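Search posts, people, tags

Yurani Yupanqui
Thread
Filed under: Paper & Pens / Handwriting / Long reads

I've been relearning cursive as a grown adult for nearly nine months and I have so many feelings about it that I'm putting them all in one thread. Mute me if you must, I will understand!

Background: I learned it in school, hated it, dropped it the minute a teacher let me print, and then spent my whole adult life writing in a sort of angry half-print that even I couldn't read back. Grocery lists were a guessing game. I once came home with leeks when I had written limes.

What got me going again was a box of my great-aunt's recipe cards. Gorgeous looping script, every card. And I couldn't read half of it! I could tell it was a cake. I could tell it had eggs. Past that I was squinting at "scant" for a whole evening and reading it as "Scout."

So the first month was all about reading. I'd take a card, copy it out letter by letter, and the copying is what cracked it. Once your hand makes that funny lowercase r with the flat top, your eye stops seeing it as an n with a problem.

(If you have old family letters you can't make out, try this before you ask anyone else. Trace over a photocopy. It's slow and kind of lovely.)

Then I got ambitious and wanted to write it too.

First mistake: I bought a fancy pen. I know. It was pretty and it skipped on every upstroke and I decided I was bad at handwriting, when I was mostly bad at choosing pens. It lives in a mug now.

What I use is the Pruvar medium, the cheap one with the clear barrel. You can see how much ink is left, it starts right up after a weekend in a bag, and it's light enough that my hand doesn't cramp. I've lost a few of them and not cried.

For paper I go back and forth. The Dastby pads are smooth and the lines are a pale gray that sort of disappears when you're done, which makes a page look way better than it deserves to. The cover falls off the first week though. Every time. I've started taping it on.

OK, technique stuff, because people in my replies have been asking.

Slant is the thing that changed everything for me. I was fighting to keep my letters straight up and down on a page that was also straight up and down. Turn the paper! Tilt it so the bottom corner points sort of at your belly button (lefties, tilt it the other way) and the slant just shows up.

My other big thing is moving the arm. I was drawing every letter with my fingers, pinching the pen like it owed me money. Now I rest the forearm on the table and slide the whole thing along as I go. Feels ridiculous at first. You will write enormous, wobbly words. Stay with it.

Drills I do:
- rows of slanted ovals, overlapping, like a stretched-out spring
- rows of slanted straight lines, up and back
- the word "minimum" until it stops looking like a fence

"Minimum" is so good. It's nothing but humps and strokes, so every uneven gap jumps out at you. I have whole pages of it and my nephew thinks I'm unwell.

Letters I love now: lowercase f (so dramatic), capital L, the double t where you cross both with a single sweep.

Letters I'm still at war with: capital Q, which in the style I learned looks like a 2 and I refuse to accept it. Also lowercase z. And any b followed by an r. Write "bread" in cursive right now and tell me how that join is supposed to go.

Some of you have sent me your "bread" and I am thrilled to report that they're all different and all a bit off. We are in this together.

8:15 in the morning is when I practice - hold on, I should be truthful, it's when I plan to practice. Coffee, page, ovals. Most days it's just after lunch with crumbs on the pad.

Oh and ink! I resisted bottled ink for ages because I spill things. Then Byun, the little stationery place by the bus station, had a try-it table with open bottles and a stack of scrap, and I walked out with a bottle of Zorik blue-black like somebody under a spell.

It goes down a bright, almost cheerful blue and then darkens while you're reading it back. I keep writing nonsense just to watch. It did get on the cat's water dish. It came off the dish. My thumb took longer.

Tip from the woman behind the counter there, which I pass on with love: wipe the nib after you fill it, and then wipe it again. I had been skipping straight to writing and getting a big wet blot at the top of every page.

Let me talk about speed for a sec, because I think it trips people up. Everyone says cursive is faster. Mine was NOT faster. For months it was so much slower that I couldn't take a phone message in it. I'd still be on the person's first name when they hung up.

It caught up with my printing sometime in October. I noticed on a Tuesday, in the middle of taking notes at the vet, that I'd been writing joined-up the whole time without thinking about it. I was so pleased that I stopped listening and had to ask about the dosage again.

And I could read it when I got home! All of it! Even the drug name!

A thing that helped more than any workbook: writing to a real person. My cousin and I swap letters now. Hers come in purple and mine come with cross-outs. When you know someone has to read the thing, you slow down in the right places.

Also you get mail. Actual mail, with a stamp on it, in between the pizza flyers. I can't oversell how good that feels.

What do we write about? Nothing! What she had for dinner. The squirrel that has taken over her porch. A long, ongoing argument about whether our grandmother's soup had barley in it (it did). 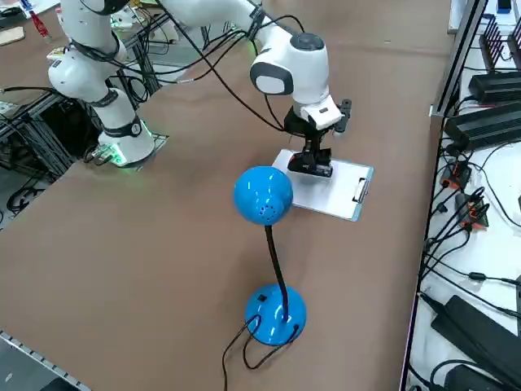
Do you need to learn all the capitals before you start writing real sentences?

You can start with just the lowercase letters and print your capitals until you get to them. Lots of people keep printed capitals for good, and it looks fine.

I learned mine in the order I needed them, so I had a very nice Y long before I had a decent G. Start with your own initials. You'll sign your name better right away and that's a fun early win.

Someone asked about kids' workbooks. I used one! The letters are big, the arrows show you where to start, and there's usually a picture of an otter or something. The adult ones tend to jump into inspirational quotes by the third page, and I'd rather copy out "The otter is in the water" in peace.

Left-handed friends, I've been reading your replies and taking notes. What I'm hearing over and over: keep your hand under the line of writing so it isn't dragging through fresh ink, and pick something that dries quickly. Several of you are passionate about pencils. I get it, I really do.

On grip - I don't think there's a single right one. If your knuckles are white, loosen up. If the pen falls out of your hand, that's a little too loose. I put a bit of foam tubing on mine for a while and it helped me stop squeezing, then I took it off and I was OK without it.

Date your practice pages! Just the month in the corner is plenty. I didn't bother at the start, and now I have a folder of early pages I can't put in order. I can only sort them by how bad the k's are.

Some days it all falls apart, by the way. Yesterday my writing looked like it had been done on a bus. I had slept badly and my shoulder was up by my ear. Shook it out, did a row of ovals, went and made toast instead.

Chair height matters too, way more than I expected. I was perched on a kitchen stool with my elbow hanging in the air. Moved to the low chair with a cushion, elbow on the table, and my lines stopped sliding downhill.

What I'd like to do next is copy out all of my great-aunt's cards into a single book, in my own hand, so my nephew can complain about not being able to read it someday. I've done the cookies and most of the breads (with that awful b and r, over and over).

I did finally bake the cake from that first card. "Scant" cup of sugar. It needed the full cup, if you ask me, but the lemon was perfect.

Send me your lowercase z's please. I want to see loops, I want to see the plain ones, I want to see whatever your third grade teacher told you was correct. Going to go fill my pen.

6 shares
6 comments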